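3.2 Unpacking and the shared table

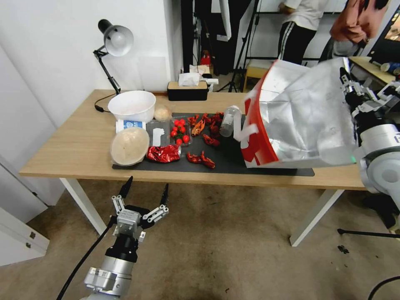
Itzel Tlapale

Figure 4. A table during unpacking, with food and toy crawfish on and beside a dark gray mat.

The Gralley records cover 225 unpacking sessions and 2,932 placements. A placement was logged each time an item was set down and let go. We were interested in where groceries go when the table has no shelves or marked zones and other things are already on it.

Soft items tended to end up at the margins. In Figure 4 the bread roll is next to a white bowl on the left side, and a round item in clear plastic wrap is near the front edge. The cherry tomatoes, in a clamshell, are on the mat. Toy crawfish lie both behind and in front of the crumpled red wrapper, so food and toys share one surface. We coded such layouts as mixed.

Bottles were a problem for the coding scheme. A bottle on its side, like the one against the foil bag, was first coded as "dropped." Ayala and Tovar recoded nearly 900 placements after we changed the label to "lying" — the old word assumed too much about how the bottle got there. Wrappers kept their own code, and desk lamps and tissue boxes were treated as fixed objects.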